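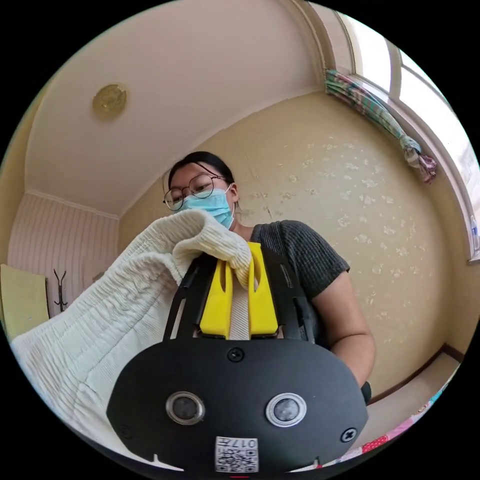
Call for participants: garment handling project, Clallmont College

Posted 3/15/23
Reading time: 2 min
Print this page
E-mail this page

The second-year robotics class at Clallmont College is looking for people to help record household tasks with hand-held grippers. The recordings will be used to train the class's robot arm to pick up, turn and fold clothing. You do not need any background in robotics, programming or engineering.

What you would be doing

Each participant works with a hand-held gripper and a set of clothes and linens. You pick up an item with the gripper fingers, move it or fold it as set out on a task card, put it down and start again. Most of the cards this term cover knitwear and other thick fabrics, which the class did poorly with last year. T-shirts and tea towels are mostly done, though we may need a few more of those toward the end.

The class is aiming for 4000 usable recordings by the end of May and has 1000 so far. Attempts where the fabric slips out or gets dropped are still kept, so please don't stop the recording if that happens. Carry on and finish the card.

Where and when

Sessions run for 2 hours, including a short break and the time needed to label your recordings. They are held at the Limham Street house and at the Rocha Building on the main campus. We are also looking for a few homes in the Garkutville area where two students could set up for an afternoon. A bedroom or living room with decent daylight is fine. If you are offering your home, tell us about stairs, pets and parking when you write.

We ask for at least five sessions from each person. They do not need to be in the same week.

Who can apply

Participants must be 18 or older and able to stand and use one hand for the length of a recording, with breaks as needed. Left-handed people are especially welcome - nearly everything recorded to date is right-handed. Students from other programs can take part, but the hours do not count toward course credit. Please wear short sleeves or sleeves that can be rolled up, and tie back long hair. Masks are available at both locations.

Payment and privacy

Participants receive a grocery gift card after the last session. Bus fare is covered if you keep your receipts. The cameras may pick up faces, voices and whatever is in the room, so everyone present has to sign a consent form before recording starts. You can withdraw your recordings at any time before the end of May by writing to the project coordinator.

How to apply

Send a short note to Inger Bundgaard, project coordinator, with your name, the location you prefer and the times you are usually free. Mention which hand you write with. Notes can also be left at the front desk of the Rocha Building, marked "Garment handling". New participants get a short training visit before their first session, and we will write back with a choice of times for it.

Print this page
E-mail this page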